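1/ Seven months of robots at work (Undard, ops side). Quick thread before my 2pm

2/ First change – where people sit. Chairs pulled in near the arm, cables on the carpet, one face turned to the robot

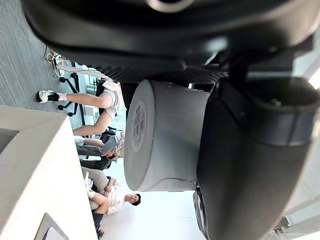 3/ Second change – the kitchen rota. 22 names on it in April. Now it's dishes by robot, plus one person on call

4/ A pink plate, a gray cup in the rack. Small stuff. But that on call slot is real work and it's not in anyones job description
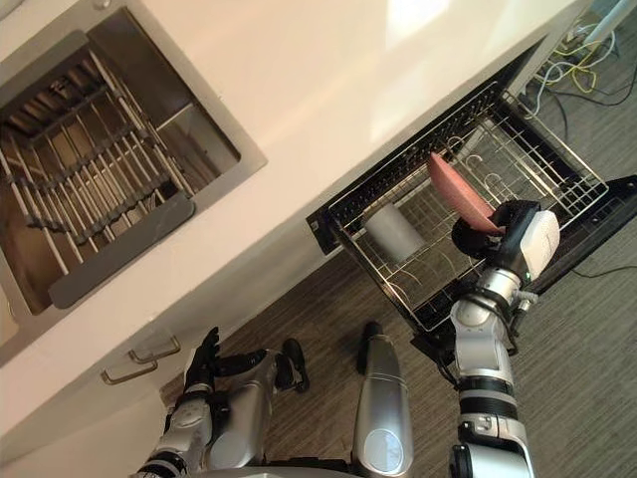
and I've asked for it to be paid time. No answer yet. Buletti site does pay it, up to 7 hrs a month

5/ more later, meeting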